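The Night Work of the Tractor Thieves

Jun 5, 2021

The farm lies two kilometres outside Stindcombe, at the end of a lane which has no lamps. One morning in spring the farmer went to his tractor to begin drilling and the screen in the cab stayed dark. The yellow dome on the roof, which tells the machine where it is in the field, was gone. So was the screen's cable, cut very clean. The door of the cab was not damaged and the dog had not barked, or if it had barked, it was not heard in the house.

He was the third in the parish in one week. By the end of the month the police in Vundville had a list of nine farms on that side of the river, and they had begun to speak of one group which works with a van and perhaps a second car for looking out.

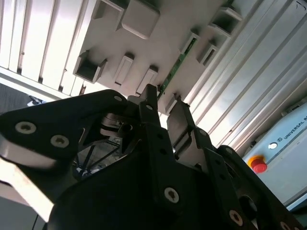

CRIME & COUNTRYSIDE

Guidance receivers are not large. A man can carry two under one arm, and on the second-hand market a good one brings the price of a small car. For this reason they have become more attractive to thieves than quad bikes, which are noisy and difficult to hide. In the district of Vundville the police registered 126 thefts from farms in the past year, and in 64 of them a receiver or a screen was taken. The year before, the total was 101, and receivers were so few that they had no line of their own in the table.

The officers who deal with these cases are not many. Two of them cover the whole coast from Skedness to the hills, and they told me that they often reach a farm only the day after. By then the yard has been crossed by the milk lorry, the vet and the children, and there is little sense in looking for tyre marks. The insurers are also slow, because each one wants to see the serial number and many farmers have never written it down.

At Strebel, the machinery dealer on the Vundville road, the workshop now keeps a waiting list for replacements. About half of the customers on it have been robbed. The others, says the workshop, are people who want a spare one in the house before harvest, because in July a tractor without guidance costs its owner money every hour.

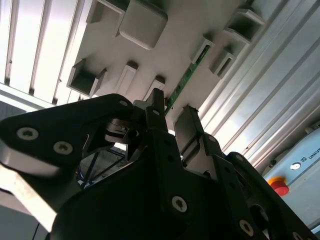

The way the receiver is fixed to the roof is a part of the problem. On many models it sits on a bracket which was designed so that the farmer can move it quickly from one machine to another, and what is quick for him is quick for everybody. Some owners have taken away the clip and bolted the bracket down. It helps a little, but the choice of screw matters. A plain hex-socket head, like the two silver ones on the black plate in the picture, opens with a key that lies in every kitchen drawer. The workshop at Strebel prefers a screw whose head breaks off when it is tight, although its mechanics complain about it later, when they must drill it out.

Other farmers have gone back to the simplest method. They take the receiver off each evening and lock it in the house. Around Skedness, where the fields are far from the buildings, this is a real burden in the busy season — a working day there may end at one in the morning, and a tired person forgets. Two of the thefts I was told about happened on exactly such a night.

There has been one arrest. A van was stopped in April on the harbour road with four receivers under a blanket, and three of them could be returned because the owners had engraved their postcode inside the cover. The fourth is still on a shelf in the police station in Vundville, with a paper label and no name on it.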